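October - screening notes, evening, written up before I forget it all

Finally got to the end of *Esenier* tonight and I have to get this down while it's fresh. I went in expecting a slow border drama with nice weather in it and came out wanting to run it again from the top. We have it on the list for the editing group, so these are notes for that, plus my own rambling.

Basics first. 11 episodes, in a town called Bomen, where the ferry has stopped and half the people who worked on it are still turning up at the dock every morning. The first 3 episodes are almost nothing but people waiting, and I know that will lose some of you. Stick with it! The waiting is where you learn who sits next to who, and from the fourth one on the show cashes that in over and over. A woman moves one seat to the left on a bench and I gasped out loud. At a bench!

Things I want to look at properly, shot by shot:

- The kitchen argument in episode 4. One long take, then a cut right on the word "yours". I'd have cut two lines earlier and I'd have been wrong. I tried it on the timeline and the air goes out of it.
- The sound under the dock. There's a low hum all through the first half that drops out when the radio comes on. I didn't catch it leaving the first time, only that my shoulders went down.
- Subtitles. Ours are a touch late in episode 6, about the length of a breath. Need to check if that's the file or the player.
- The color of the night stuff. Very blue, but faces stay warm. I'd love to know how much was done on set. 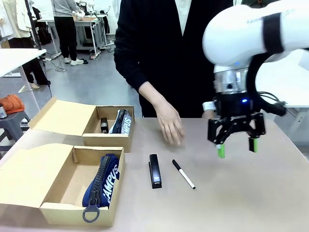 *Work table, with the pencil case in the front box.*

Compared it with *Tirkoline*, which I rewatched last month (same kind of town, same kind of silence, far more music). I still love *Tirkoline* but it leans on the score whenever two people are left alone in a room. *Esenier* lets them be awkward. There's a dinner in episode 7 where somebody asks for salt and it takes what feels like a whole season for the salt to arrive - and it's funny! I don't think I've seen the humor mentioned in any of the reviews I read, and most of them were raves. They all say "bleak". Did they watch the salt?

What doesn't work for me: the lottery subplot. It gets going in episode 5, takes up a lot of 8, and then ends in a phone call. A cousin wins 1000 of whatever the local money is, everyone is thrilled for him, and then the show acts as if we should be worried. I wasn't. I also think the voiceover at the start of episode 9 could go completely, since the letter tells us the same thing a few minutes later and tells it better. Tried muting it. Much stronger.

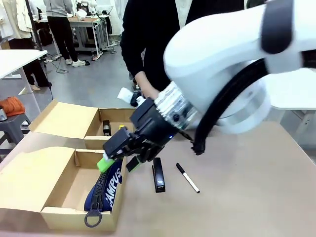
The finale, then. No spoilers in here for those who haven't got there, but I'll say the ferry horn is used once, and I was up off the couch. I've gone back and forth on the last shot. First time I thought it was held too long. Second time I timed my own patience, sort of, and the moment I wanted out was the moment the light changed on the water, so either they knew exactly what they were doing or they got very lucky. I'm happy with both.

To do before we meet:

- Pull the bench, kitchen and salt scenes as separate clips, with handles on both ends
- Make a version of the episode 9 opening with no voiceover so we can play them back to back
- Ask at Campos if they'll let us have the small screening room again, the big one echoes
- Check the subtitle timing on a second player

Also, if anyone has the *Tirkoline* disc with the deleted scenes, please bring it. I want to see the train station one next to the dock opening, I think they'd make a great pair. Starting episode 1 again now, just the first ten minutes.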